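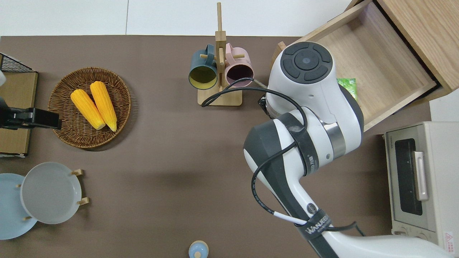 5. Kitchen Tabletop Experiments

5.1 Why a kitchen

The results in Section 4 were obtained on blocks and trays, where every object has plenty of free space around it and where the arm can come in from almost any side. We were pleased with them, but they left open the question we cared about most when we started the project. Does Clemby still help when the table is full of things that belong in different places, and when many of those places can only be reached one way? A kitchen gives us all of this at once. Mugs hang, plates stand on edge, food sits in baskets, packets go into drawers, and the drawers have to be open before anything else can happen.

The short answer is yes, and by a wider margin than we saw on the blocks. This was a real surprise to us, and most of this section is spent on trying to understand it.

5.2 Setup

All kitchen data were recorded at the Grorberg site on a single brown tabletop in front of a plain white background. Figure 5 gives the view from the head camera, the only camera whose images are passed to the policy in these experiments. The wicker basket with the corn is on the left, together with the upright plates in their wooden rack. The mug tree stands toward the back, the drawer is at the upper right, and the toaster oven takes up much of the right side of the table. The white arm comes in from the lower right, with its wrist over the open drawer.

Figure 5. Head camera view of the kitchen tabletop. The drawer is open with a green packet inside; the mug tree holds a teal mug and a pink mug.

Two features of this view matter for what follows. First, the arm itself hides part of the workspace. In Figure 5 it covers part of the green packet, and a policy that looks only at the current image has to guess at the rest. Second, the black cable follows the arm and loops out near the base of the mug tree, so a good deal of the change between one image and the next may come from the robot's own body and cabling. We made no attempt to mask out either one. Masking would have made the learning problem easier, but it would also have tied the method to this particular arm.

The training set holds 2637 demonstrations, all of them collected by teleoperation. Each demonstration covers one task from start to finish and is labeled with a short instruction such as "put the packet in the drawer" or "hang the mug on the tree." The operators were free to choose their own grasps and their own paths. We did not ask them to repeat a demonstration if it contained a pause or a second attempt, and we kept these recordings in the set on purpose, for reasons that come up again in Section 5.5.

5.3 What Clemby does with the demonstrations

Clemby was described in full in Section 3, so we only repeat the parts that are needed to read the results. A standard imitation learner draws training samples evenly from all recorded time steps. Long, easy stretches of motion through open air therefore fill most of each batch, and the brief moments in which the task is won or lost are seen rarely. Clemby groups short windows of motion by how the hand moves relative to the nearest object, and then samples evenly across the groups. A slow approach to a mug handle ends up in a group with other slow approaches to narrow parts, whatever the task label says.

The window length is 800 milliseconds for every kitchen experiment. We picked this value on the block tasks and carried it over without any further tuning. Shorter windows tend to split a single grasp into pieces that mean little by themselves, while longer ones mix the grasp with the travel before it.

To decide when a group should be split further, we use the Clustness score from Section 3.4. Clustness is high when the windows in a group agree on what happens next and low when they disagree. A group with low Clustness is divided, and the procedure repeats until no split improves the score on held-out windows. Nothing in this process uses the instruction text, the names of objects, or any labels beyond the recorded motion and the images.

What we find exciting is how readable the resulting groups are. We had expected something tidy on the blocks and something close to noise in the kitchen. Instead, when we played back the windows in each group, most had an obvious common thread. One held lowering motions into containers with a raised rim, drawn from both basket and drawer tasks. Another was made up of sideways pulls, where the drawer and the oven door ended up together even though they open in different directions. A third was almost entirely small corrections near the pegs of the plate rack. Watching these clips back to back is a lot of fun, and we have found it to be a good way of spotting bad recordings too.

5.4 Evaluation

We compare three policies. The first, which we call Uniform, uses the same network as ours and draws time steps evenly. The second is Karimi, our in-house baseline, which gives extra weight to moments when the gripper opens or closes. The third is Clemby. All three share the same training set, the same network size, and the same number of training steps, so the only thing that changes is which samples are seen and how often.

Every policy was run for 152 trials, spread over the full list of tasks. Before each trial the movable objects were shifted by hand to marked start positions, and the same positions were used for all three policies. The order of the policies was shuffled so that slow changes in lighting would not favor any one of them. A trial counts as a success only if the object is at rest in its goal location when the arm has moved clear. A mug that hangs from its peg while still touching the gripper does not count, and neither does a packet that is caught on the front edge of the drawer.

Table 2 lists the outcomes by task. Clemby comes first on every task that ends in a tight placement, with the largest gains on hanging mugs and on setting plates upright in the rack. On the basket tasks all three policies do well and the differences between them are too small to read anything into. Karimi beats Uniform nearly everywhere, which tells us that gripper events are a useful signal. They miss something too, though. Setting a plate into a rack has its hardest moment well before the gripper opens, while the rim of the plate is still being steered between the pegs, and a weighting scheme that waits for the release pays attention too late.

The drawer tasks deserve a closer look. We had guessed that they would be easy once the drawer was fully open, and for Clemby they are. Uniform, however, often stopped above the drawer and stayed there. When we looked at the camera images from those trials, the wrist was usually covering the target area, much as it does in Figure 5. In the demonstrations, operators tend to hover for a moment in this same pose, so the Uniform policy has seen a great many samples in which the right action is to do almost nothing. Clemby places those hovering windows in a group of their own. They still appear in training, but they no longer drown out the short lowering motion that follows.

5.5 Pauses and second attempts

We mentioned that recordings with second attempts were left in the training set. To see what they contribute, we retrained Clemby and Uniform with these recordings taken out. Uniform improved slightly. Clemby got worse, and on the mug tasks the drop was easy to see even from across the room!

We think the explanation is simple. A second attempt is a rare event, and when samples are drawn evenly it shows up so seldom that the network cannot learn much from it, while the failed first attempt still adds noise. In Clemby, the motions of backing away from a peg and coming in again form a compact group with high Clustness, and the policy sees them often enough to use them. During evaluation we saw the trained policy miss a peg, draw back a little, and try again from a slightly higher starting point. We never wrote a rule for this and never marked these moments in the data.

This finding has changed how we collect demonstrations. Operators at Grorberg used to discard any recording with a visible mistake in it. They now keep every recording in which the task is finished in the end, and collection sessions have become faster and more relaxed as a result.

5.6 Limits of the kitchen study

All of the kitchen results come from one table and one arm. The objects move between trials, but the cabinet and the oven stay where they are, and we cannot yet say how much the policy depends on that. We also rely on a single head camera. A second view from the wrist would probably help with the drawer tasks, and it might narrow the gap between Clemby and Uniform there, as the target would be hidden less often.

The grouping step has its own weak spot. It measures motion relative to the nearest object, and when two objects are close together the choice between them can flip from one time step to the next. The mug tree is the worst case, as a hanging mug and the post behind it are both near the hand during an approach. We smooth the choice over each window, which removes most of the flips, but some windows still end up in the wrong group. Section 6 tests a softer version of this step in which each window can belong to more than one group.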